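Lasst die Roboter aus der Hand schauen

Ein Plädoyer für die kleine Kamera am Handgelenk

Von Loretta Blackwood

Seit dem Dezember streite ich mich mit Kollegen über eine Kamera, die kaum größer ist als ein Daumennagel. Anlass war ein Bericht der Gruppe um Daichi Koyama in Sastitz. Die Leute dort haben einem Greifarm das Handhaben unbekannter Gegenstände beigebracht, und zwar fast nur mit Bildern vom Handgelenk. Kein Deckenstativ, kein Kamerakäfig um den Tisch, kein 3D-Modell der Objekte. Eine Person führt den Arm vor, das Netz lernt aus diesen Vorführungen, welche Bewegung auf welches Bild folgt. Nachahmungslernen also, im Grunde eine alte Idee. Trotzdem habe ich den Bericht zweimal hintereinander gelesen und danach sofort in Sastitz angerufen!

40 Vorführungen pro Aufgabe, mehr waren es nicht. Danach musste der Arm acht Gegenstände greifen, die im Training nie vorgekommen waren, und bei sieben davon gelang es zuverlässig. Mit der üblichen festen Kamera, bei gleicher Datenmenge und gleichem Netz, waren es drei. Ich kenne die Einwände gegen so kleine Testreihen (ich habe sie selbst oft genug in Gutachten geschrieben), aber ein solcher Abstand verdient Aufmerksamkeit.

Warum das so gut läuft, versteht man am schnellsten, wenn man sich ansieht, was das Netz zu sehen bekommt.
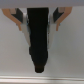
Blick vom Handgelenk: schwarzer Gegenstand zwischen den hellen Fingern des Greifers, dahinter die graue Fläche.

Man muss sich klarmachen, wie wenig in so einem Bild steckt und wie viel davon brauchbar ist. Die Finger sind immer da, sie sitzen immer im selben Winkel zur Kamera. Wo der Arm im Raum steht, ob der Tisch gestern verrückt wurde, wer im Hintergrund vorbeiläuft: alles egal. Das Netz braucht keine Umrechnung zwischen Kamera und Hand, die Kamera wandert ja mit. Wer einmal einen Nachmittag mit der Kalibrierung einer Deckenkamera verbracht hat und am nächsten Morgen wieder von vorn anfing, weil jemand gegen das Stativ gestoßen war, weiß, wovon ich rede.

Mich begeistert daran vor allem die Bescheidenheit der Mittel. Unser Fach hat sich in den letzten Jahren angewöhnt, jedes Problem mit mehr Daten und größeren Modellen zu bewerfen. Das bringt Ergebnisse, keine Frage. Aber eine Werkstatt in Kistville, die Ersatzteile sortieren will, hat keine Rechnerhalle. Sie hat einen Arm, eine Person, die weiß, wie man die Teile anfasst, und vielleicht einen freien Vormittag. Für solche Betriebe ist eine Methode, die mit 40 Vorführungen auskommt, ein Geschenk.

Mortimer Okafor, der bei Vomanen Greifer entwickelt, hält dagegen. Die Handkamera sei kurzsichtig, sagt er, und sie werde ausgerechnet dann blind, wenn es spannend wird. Sobald der Greifer etwas hält, verdeckt das Gehaltene einen guten Teil der Sicht. Da hat er recht. Schwarze, matte Dinge sind besonders undankbar, auf ihnen findet ein Netz kaum Struktur.

Ich ziehe daraus aber einen anderen Schluss als er. Es bleibt ja der Umriss, und vor einem hellen, ruhigen Untergrund verrät der Umriss eine ganze Menge.
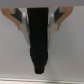 Unterhalb der Fingerspitzen wird der Umriss schmaler und unregelmäßiger. Möglicherweise ist das Material weich.

Ob etwas nachgibt oder steif ist, lässt sich aus einem Standbild allein nicht sicher sagen. Aus einer Folge von Bildern dagegen schon eher, und genau die verarbeitet das Netz aus Sastitz. Koyama erzählte mir am Telefon, seine Gruppe habe zunächst mit Einzelbildern gearbeitet und sei bei allem Biegsamen gescheitert. Erst mit einem kurzen Gedächtnis über die vergangenen Bilder wurde es besser. So eine kleine Änderung, und plötzlich geht etwas! Solche Stellen in Berichten lese ich am liebsten.

Offen bleibt einiges. Wie verhält sich das Ganze auf unruhigem Grund, auf Holzmaserung, in einer vollen Kiste? Der Bericht sagt dazu zwei Sätze, das ist mir zu wenig. Auch das Suchen bleibt schwierig: Was nicht vor der Hand liegt, existiert für dieses System nicht. Vermutlich wird man am Ende doch eine zweite, grobe Kamera für den Überblick dazunehmen. Meinetwegen. Nur sollte sie dann die Nebenrolle spielen, und das Greifen selbst der Hand überlassen.

Ich wünsche mir, dass mehr Gruppen das nachbauen, mit anderen Armen, anderen Fingern und vor allem mit hässlicheren Tischen. Die Vorführdaten will Sastitz auf Anfrage herausgeben. Meine Anfrage ist schon raus.

57 Mal geteilt
3 Kommentare

Tumelo Rampersad
Schöner Text. Bei uns war die Belichtung das größte Problem, dunkles Objekt vor hellem Grund, und die Automatik regelt dauernd nach. Feste Belichtungszeit einstellen, dann wird es ruhiger.

Shoshana Mahmoud
Acht Gegenstände sind halt acht Gegenstände. Ich würde gern wissen, welcher der eine war, der nicht ging.

M. Okafor
Kurzsichtig bleibt kurzsichtig, Loretta. Aber die Daten hätte ich auch gern.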